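Vesance hand lease, worth it or not?

tamlow_bench
We're a small shop and we've been offered the Vesance humanoid hand on a monthly lease. The quote includes the right hand, a wrist camera and what the brochure calls "peace of mind," priced separately. Has anyone here lived with one? I'm less interested in the demo video, which I have now watched more often than my own wedding.

gearlash
Had one for 17 weeks. Good hand, terrible paperwork. The fingers hold calibration well and the shell wipes clean. The support contract says 365 days a year, and I can confirm they do send an automatic reply on all of them.

nunside_nell
Slightly unfair. Support got back to me the same afternoon, twice. The second time was to ask whether I'd enjoyed the first time.

What bugs me is the thumb. It's fine for wrapping around a handle, and then you ask it to pinch something thin and it goes about it like a man in oven mitts looking for his keys.

gearlash
Which firmware? They reworked the pinch in December.

nunside_nell
The December one. Before that it didn't find the keys at all.

P_Shih
Pui-shan Shih here, I run the test bench at a rental outfit, so take this with salt. We put four of these out with customers and the complaints split neatly. People who grab bulky things love it. People who wanted it for small parts send it back and lease a two-finger gripper for a lot less money. Tamlow, what are you picking up?

tamlow_bench
Molded plastic housings mostly, some of them glossy. Fist-sized and up. Nothing thin, unless you count the margins.

P_Shih
Then you're probably in the happy group. Glossy can slip, so get the grippy fingertip covers put in the quote before you sign. They cost silly money afterward.

chatzi_fan
Or skip all of it and buy the Chatzigeorgiou kit. You own it outright, you can fix it with a screwdriver, and there's no subscription for the feelings.

gearlash
You can fix it with a screwdriver because you will be fixing it with a screwdriver. I had that kit. I've still got some of it, in a coffee can.

chatzi_fan
Yours was the old tendon version. The new one is a different animal.

gearlash
So was the old one, by the end.

nunside_nell
For what it's worth, the wrist view on the Vesance is better than I expected. Plenty of hand in it, but you can still watch what the fingers are up to. One from the bench:

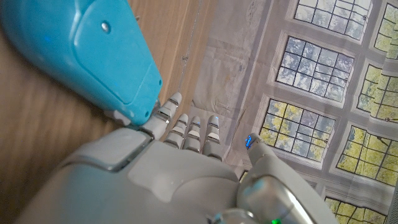

Fingers nearly straight, leftmost one touching the blue part. Blue light near the thumb tip.

tamlow_bench
Thanks, that helps. The hand takes up a lot of the view though, doesn't it? I'd want to see more of the part.

nunside_nell
It does. You get used to it, the way you get used to your own nose.

P_Shih
Ask them about the camera mount. Ours let us swap in a taller bracket, and the swap didn't void anything. Get that in writing too.

chatzi_fan
On the kit you can put the camera wherever you like.

gearlash
Mine ended up in the coffee can.

tamlow_bench
OK, asking for a one-month trial with the fingertip covers and the taller bracket. They've already knocked $100 off the "peace of mind," so I'm feeling slightly more peaceful. Will post again when I've had it on the housings for a bit.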